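Hard flooring

Hard flooring is any rigid or semi-rigid floor covering laid over a structural base, as distinct from carpet and other textile coverings.
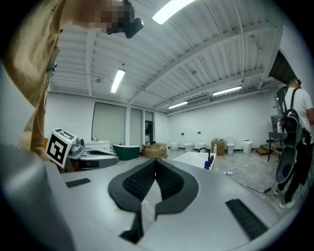 Szu-yu Lo holds that the term should be kept for floors that cannot be rolled, a usage that would leave out sheet vinyl and linoleum. Most trade guides in Flalstead and Gravdale do not follow this and class sheet goods as hard flooring.

Types
The main groups are stone, ceramic tile, timber, poured screeds and resilient sheet. Timber floors are either nailed to joists or floated over an underlay. Poured floors have no joints except those cut to control cracking.

Subfloor
The base must be level, sound and dry before laying. A survey at Gravdale tested 232 ground-floor rooms and found damp above the accepted limit in 144 of them, mostly where the membrane had been left out at the walls.

Movement
Timber swells across the grain as humidity rises. A gap is left at the walls and covered by skirting. Tiled floors need soft joints over any joint in the base.

Care
Grit is the chief cause of wear. Unsealed stone is marked by acids, including vinegar.

See also: Screed; Skirting; Underlay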